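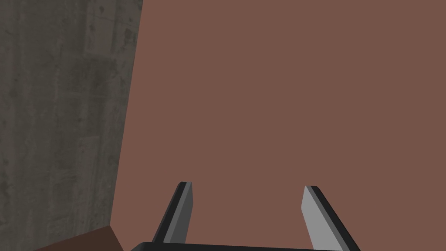 Blick aus der Handgelenkkamera in der Simulation von Darkora: geöffneter Parallelgreifer vor einer rotbraunen Fläche, links die Betonwand. Bild: Prendley

Prendley bringt Darkora heraus: Greifer einrichten, bevor der Greifer da ist

26. Dezember. Ja, ich weiß, zwischen den Feiertagen liest kaum jemand Pressemitteilungen. Ich schreibe trotzdem eine, denn Darkora ist ab heute bestellbar und ich habe lange genug stillgehalten!

Mein Name ist Soledad Whitfield, ich betreue bei Prendley die Produkte für kleine Automatisierungsbetriebe, und Darkora ist seit zwei Jahren mein Hauptthema. Es handelt sich um ein Simulationspaket für Roboterarme mit Parallelgreifer. Man lädt das Modell seines Arms hinein, stellt Wände, Kisten und Tische dazu und sieht das Ganze aus der Kamera am Handgelenk, also so, wie es später auch das Auswerteprogramm sieht. Wer schon einmal eine Handgelenkkamera an einer echten Zelle eingerichtet hat (und dabei mit dem Laptop auf den Knien unter dem Arm saß), weiß, warum mir dieser Blick so wichtig ist.

Angefangen haben wir mit bunten, vollgestellten Szenen. Die machen sich gut auf Messen, im Alltag haben sie unseren Testkunden aber wenig geholfen. Gefragt waren die langweiligen Fälle: eine große glatte Fläche direkt vor den Fingern, keine Markierung, keine Naht, nichts, woran sich die Bildverarbeitung festhalten kann. Solche Szenen liefern wir jetzt fertig mit, zusammen mit Wandoberflächen, die ruhig ein bisschen fleckig und verkratzt aussehen dürfen. Mein Kollege Algirdas Sakalauskas hat an den Betonwänden so lange gefeilt, dass wir ihm irgendwann den Rechner wegnehmen wollten.

Im Grundpaket stecken 70 vorbereitete Szenen und 9 Greifermodelle. Licht, Farben und Abstände lassen sich von Hand verstellen oder per Skript durchwürfeln, bis zu 500 Varianten in einem Durchgang. Die Bilder landen in einem gewöhnlichen Ordner, die Gelenkstellungen als Tabelle daneben. Kein Sonderformat, darauf habe ich bestanden.

Einer der Ersten, die Darkora ausprobiert haben, war Tullio Vitale vom Verpackungsbetrieb Montoya. »Ich wollte vor allem wissen, wie nah ich mit offenen Fingern an eine Kistenwand heranfahren darf, ohne dass die Kamera nur noch Braun sieht«, schreibt er uns. »Das habe ich an einem Nachmittag durchgespielt, ohne die Anlage anzuhalten.« Über so eine Mail freut man sich natürlich!

Was Darkora noch nicht kann, sage ich lieber gleich dazu. Weiche Teile wie Beutel oder Stoff verformen sich in der Simulation bisher nicht, und Sauggreifer fehlen ebenfalls. An beidem arbeitet Trinity Kapoor mit ihrem Team, einen Termin verspreche ich erst, wenn sie ihn mir verspricht. Und die Reibung an den Fingerflächen muss jeder für sein eigenes Material selbst einmessen, eine Anleitung liegt bei.

Bestellen kann man Darkora direkt bei uns oder über unseren Vertriebspartner Dorix, der auch die Einweisung vor Ort übernimmt. Die Testversion ist kostenlos und enthält alle Szenen, nur die Skriptfunktion ist gesperrt. Wer im November an unserer Vorabrunde teilgenommen hat, behält seinen Zugang und bekommt das Update automatisch.

Pressekontakt: Soledad Dunleavy, Prendley, Abteilung Kommunikation (ja, zwei Soledads in einem Haus, bitte den Nachnamen dazuschreiben). Bildmaterial in Druckauflösung und Testzugänge für Redaktionen gibt es auf Anfrage.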